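Gittins Bench Cell Practice Kit
Rack-to-bin handling, tabletop arm
Part no. 509
Page revised 2018-07-12

Home > Cell Safety > Practice Kits > Bench Cell

In stock. Ships flat in two cartons. Arm and gripper not included, see Compatibility.

What it is. A written set of working rules for one small arm, one table, one rack, plus the cards, labels and floor tape to make the rules stick. For shops and labs that bought an arm, bolted it down and then figured they'd write the procedure later. You know who you are.

What you get
Rule binder, 27 sheets, coated, wipe clean
Sign-off cards, pad
Reach template, clear film
Floor tape, yellow, one roll
Label blanks for bins and rails
Simulation checklist (new in this revision)

What you don't get: a risk assessment. The kit helps you write one. It does not replace one and we won't sign yours. If your site falls under the ISO 10218 family or a local rule, that goes first and the binder goes second. Where they disagree, follow the stricter.

Layout rules

Rack on one side, arm base on the other, open tabletop between them. Keep that gap clear, no parking tools in it. Base goes on its own mount, bolted, never clamped to the table edge. Lay the template over your drawing and mark the full reach, not just the reach the job needs. Wall shelves inside the reach line stay bare. Outlets low on the wall are fine so long as the cord doesn't cross where the operator stands.

Home pose is above the rack with fingers open and nothing in them. Write it down, give it a number, and start every cycle from it.
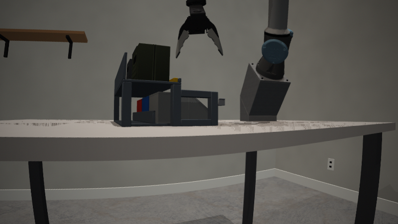
Simulate first

Sheets 4 thru 9. Build the cell in whatever simulator you have before the real arm moves at all. Doesn't need to be pretty. Needs the right table height, the right rack, right base position, and every item the fingers could hit. A customer of ours at Virkura modeled the whole bench and left out one side panel. Guess what the elbow found.

The checklist wants the following, initialed:
Rack posts and rails modeled as solid, both levels
Anything that sticks out past the rack modeled too, small tabs and end pieces included
Finger opening matches the real gripper at full spread
Tall items on the upper shelf at true height
Clearance at home pose measured to the highest thing on the rack, never to the shelf board 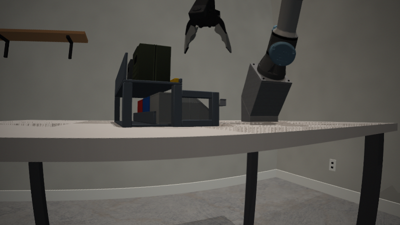

Run each path 7 times with the bin positions shifted a little each time. If it only clears when everything is perfect it doesn't clear. Change one item on the rack and you re-run, yes the whole set. People hate this rule. Keep it anyway.

Save the run log with the binder. A log nobody can find at audit time is the same as no log.

Gripper camera views

Added after a lot of mail. If you use a view from the wrist, sheets 12 to 15 apply. Short version:

Both fingertips in view at all times. If you can't see a tip you can't judge the gap. Set the view once, lock it, note the setting on the card. Don't let each operator nudge it to taste.

Check the view over the bare part of the work area before you go near the bins. Look for shadow. The arm throws a big one and it moves when the arm moves, and a vision routine trained under flat light can read the dark patch as an edge or even a part.

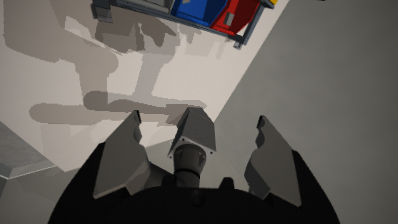

Fix is mostly lighting. Two sources from different sides, same lamps in the simulator as on the bench. If you can't fix the lighting then test with the shadow at its worst and write down that you did. Same for walls and cabinet sides close to the path, model them, don't assume the arm will never swing that far. It will the first time somebody types a wrong value.

Speed. Binder default for first runs is the slowest setting your controller offers, with a hand on the stop. Bring it up in steps. No skipping steps becuase the last cell was fine.

Bin and label rules

One color, one job. Red is red everywhere in the building or the color means nothing. Small parts lie flat with space between them, no heaping. Open-topped bins only for top picks. Labels go on the rail where they can be read without leaning in, and get replaced when they scuff. Tool cases stay outside the yellow line, and if a case has to sit close, it goes in the model like everything else.

Approach from above, stop short, check the tips, then go in. Never drag a finger along a bin wall to find the part. Bins shift and then every pick after that one is off. 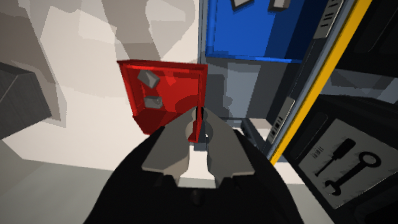 Sign-off

One card per path. The person who wrote the path doesn't sign it. Card is good until something changes: a bin, a finger, a lamp, the table, software version. When it changes the card is dead, tear it in half and start a fresh one. Keep the halves till the next review.

Compatibility

Any tabletop arm with a two-finger gripper. Template is cut for a reach up to 2000 mm, trim to suit. Wavov and Hikden mounts both line up with the printed base outline. Other mounts, use the blank outline on the back and draw your own. Not for mobile bases. Not for two arms sharing a table, that's a differnt binder and it isn't done yet. August, we hope.

Ordering

Quote the part number. Replacement cards and label blanks sold seperately. Binder updates are free to registered buyers for as long as we print it, send the serial off the inside cover. Returns ok if the film hasn't been cut.

Related: Floor tape, yellow / Sign-off cards, refill / Bin label blanks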